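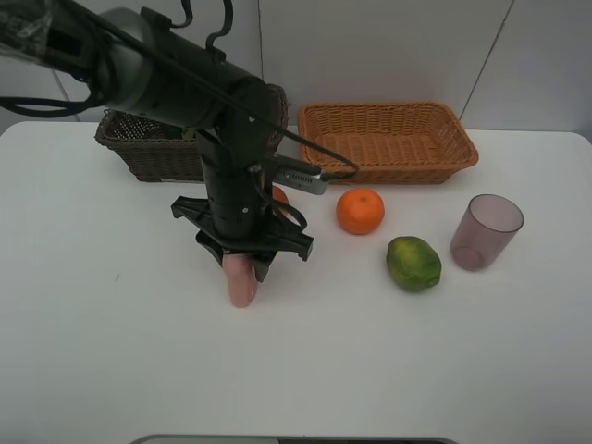 Figure 2. White tabletop with black equipment over it. The arm, the gripper and the thin cables are all dark; the camera near the wrist is gray.

4. Table color and the search for small objects

4.1 What people told us

We went into this part of the study expecting lukewarm opinions. Table color sounds like a thing only facility managers care about. Instead the comment cards poured in! Over the study period 313 people at the Trornelham sites filled in at least one card, and many came back with a second or third, so that we ended up with 1114 cards to read. People wrote on the backs. They drew little sketches of where the light fell in the afternoon. One card from the Aguirre building was a complete, closely argued case for dark green, and we have quoted from it (with the writer's permission) in Section 6.

The strongest feelings were about white. Those who liked it used words such as "clean," "open" and "awake," and they often mentioned finding things on it: a dropped screw, a black pen cap, the end of a dark cable. Those who disliked it talked about glare, mostly at the window seats and mostly late in the day, and about rings from coffee cups. Very few people were neutral. This was a delight for us as researchers and a small headache for the coding scheme, which had been built with a generous middle category that hardly got used.

Contrast is the easy part of the story. A dark object on a white surface has a crisp outline, and the eye goes to it with almost no effort. Much of the gear that stands on or over work tables is black or dark gray, including the kind shown in Figure 2, and so are most pens, chargers, clips and phone cases. A white top suits that mix well. It suits paper badly. Loose sheets, labels, white erasers and clear plastic bits all sink into it, and the cards from the two drawing rooms were full of complaints on exactly this point.

4.2 The search task

To get past opinion we ran a simple search task, first designed by Máté Dobos for a class on visual attention and then adapted for our rooms. A person sits at the table with eyes closed while a helper lays out a handful of everyday items and one target. At a tap on the table the eyes open, and a timer runs until the target is touched. The items were the same at every table: keys, coins, rubber bands, folded paper, and a few short lengths of cord in black, white and tan. In all we logged 1416 searches across white, gray, oak and dark green tops.

What a pleasing data set this turned out to be. Black targets were found fastest on white, as anyone would guess, but the gap between white and oak was much smaller than we had predicted, and at tables with a strong side light it closed altogether. We think shadows do a lot of the work. An object on a mid-toned top throws a shadow that is easy to see, and that shadow makes the object look bigger and more solid. On a very bright top under several ceiling lamps the shadows split and fade. The object still stands out when it is dark, but a pale one loses both its edge and its shadow at once.

Gray was the real surprise. We had included it as a sort of neutral baseline and had not planned to say much about it. Yet gray gave the most even results of any color we tried. It was never the quickest surface for any one target, and it was never the slowest either. For a shared room where we can't know what the next group will bring, that evenness is worth a great deal.

4.3 Gloss

Finish matters as well as color, and here we were lucky. The Nuten finish used on the newer tops comes in a matte and a satin version, and the Aguirre building happened to have both, in the same white, in the same room. Yolotzin Contreras noticed this in October while checking serial stickers under the tables, and rewrote our room plan that evening so that the two could be compared side by side.

Under flat light the matte and satin tops gave much the same search times. Once the blinds were up, the satin top grew a bright patch that moved across it through the afternoon, and small items inside the patch were hard to see whatever their color. Sitters dealt with this by leaning, by shading their eyes, or by sliding things out of the bright area with one hand as they looked. We had not asked them to keep still and are very glad of it, since the leaning told us more about how people live with a glossy table than the timer did.

Shiny objects raise the same issue from the other direction. A glossy black item carries its own highlights, and over a pale top it can pick up enough reflected light to look lighter on its underside. In our task this mattered little for coins and keys, which people know by shape. It mattered more for the cords, where a streak of light along the length could make a black cord look gray at a glance.

4.4 Comfort over a longer stay

Finding a rubber band is one thing, and spending a morning at a table is another. For comfort we used the Trevis scale, with its plain wording and its single page, and asked sitters to fill it in when they packed up to leave. Scores for white tops started high and slid down with time spent, most steeply at window seats. Scores for oak barely moved. Dark green started low and climbed, which delighted the writer of the card mentioned earlier when we shared the early charts.

We would love to see the comfort measure repeated in winter, with the lamps on from mid-afternoon. Our window-seat results lean heavily on daylight, and the slide for white may be gentler, or may set in earlier, once ceiling light takes over. Section 5 looks at the lamps themselves and at the seats farthest from the glass.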